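OK so I have been learning Basque on my own for 189 days and I need to talk about it, because my family has banned the subject at dinner.

Quick background: my great-grandmother spoke it, my grandmother understood it, my dad knows one swear word and a song about a donkey. I know Spanish from high school and figured that would help. It does not help! Basque isn't related to Spanish. It isn't related to anything. You just walk in with empty pockets.

First month I used Tillix, the flashcard app, every morning with coffee. I can now say "the bear is in the library" with total confidence. I have never had a reason to say it, but I'm ready.

My card count this morning is 3,763 reviews. That sounds like a lot until you find out how many of them were the same verb. (It's "to be." I keep missing "to be.")

The thing that finally clicked for me was the ergative. If you do something TO something, you get a little k on the end. Gizona = the man. Gizonak ikusi du = the man has seen it. I wrote k's on sticky notes and put them all over the kitchen for two weeks. My husband took down the one on the toaster.

Food words stick way faster than anything else, so that's where I've been living lately. Fruta, easy. Pepino, also easy, a freebie. Mahaia is table. Arrosa is pink. Berdea is green, and the adjective goes AFTER the noun, so pepino berdea, and I say it out loud to an actual cucumber like a person who is doing fine.
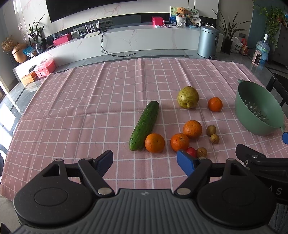 Maite Aguirre wrote back to my last thread that I should quit drilling single words and learn whole phrases, the way kids do, and that the endings will sort themselves out once my ear gets used to them. She also said my spelling of "thank you" was wrong in three different posts.

It was. Eskerrik asko, Maite. I have it on my hand in pen now.

So I'm trying the phrase thing. New plan is two phrases a day, out loud, while I'm cooking. Yesterday was "zer moduz?" (how's it going) and "ez dakit" (I don't know). Between those two I can handle most of a conversation, at least my side of it.

For anyone who asked about books: I started with the Saxena grammar and it's good but wow is it dense. There's a verb table on page 138 that made me close the book and go fold towels. I've been back to it maybe four times. The example sentences are all about sheep, which I've decided to find charming.

Also someone asked if I've spoken to a real live human yet. Yes! One video call in July, half an hour. I said hello, my name, where I live, and that I like bread. Then she asked me a question and I nodded for way too long.

She switched to English after that, very kindly. I have another call coming up and I'm practicing "mesedez, astiroago," which is "please, slower." If you've got other survival phrases, send them over. Short ones please, I'm running out of hand.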